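Minutes - Working Group on Good Practice for Household Task Recording, March meeting
Chair: Yeshi Hailu. Attending: Stesadico (2 delegates), Bristex, Samen.

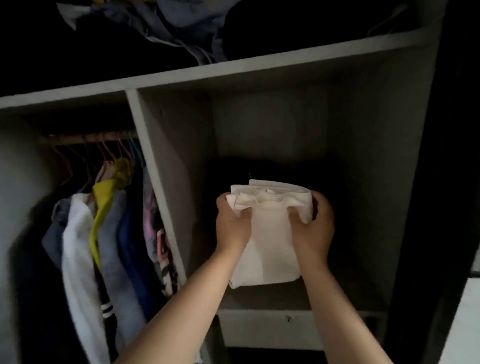

Question from Bristex: When does a placing task count as complete under the draft?
Answer from the chair: At the moment the item rests on its support and both hands have released it. Contact with the shelf while the hands still hold the item is logged as "in progress".

1. Previous minutes
Accepted with one correction. Clause 4 should read "head-mounted viewpoint", not "overhead viewpoint".

2. Clause 6, folded textiles
Stesadico reported that its labelers disagree most often on folded items. Some write "towel" or "sheet" where only white folded fabric can be made out. Agreed text: the label names the material class and state (folded, hung, piled) and names the article only when its shape or markings settle it. A dark folded item under a white one is labeled separately, as "dark folded item" if nothing more can be established.

Samen asked whether loose threads and uneven layers should be recorded as defects. They should not. The standard covers handling, and fabric condition goes in the free-text field.

3. Clause 7, storage furniture
Wardrobe compartments are to be identified by position relative to the divider, as seen from the operator. Bristex preferred numbering - its own tools already number from the left - but accepted position names for this edition. Hanging rods, shelves and drawers each keep a separate code. Small round fittings on drawer fronts are coded "knob or keyhole" until a closer view decides the matter.

4. Clause 9, grip description
Two-handed grips are to be entered per hand. Left and right may differ, and a single entry for both will be rejected by the validator. The validator was run on 209 records from Stesadico; 10 failed, all for a single grip entry. Stesadico will correct and resubmit these.

5. Clause 11, private homes
Clothing left hanging or piled in view is permitted in recordings with the household's written consent. Name labels and documents must be masked before transfer. Samen asked for a limit on batch size. Set at 3,000 recordings per transfer, to be reviewed after the first exchange.

6. Actions
Hailu - circulate revised clauses 6, 7 and 9.
Bristex - mapping table from numbered compartments to position names.
Samen - draft of the consent form, short version.

Next meeting at 10 a.m., date to be set by email.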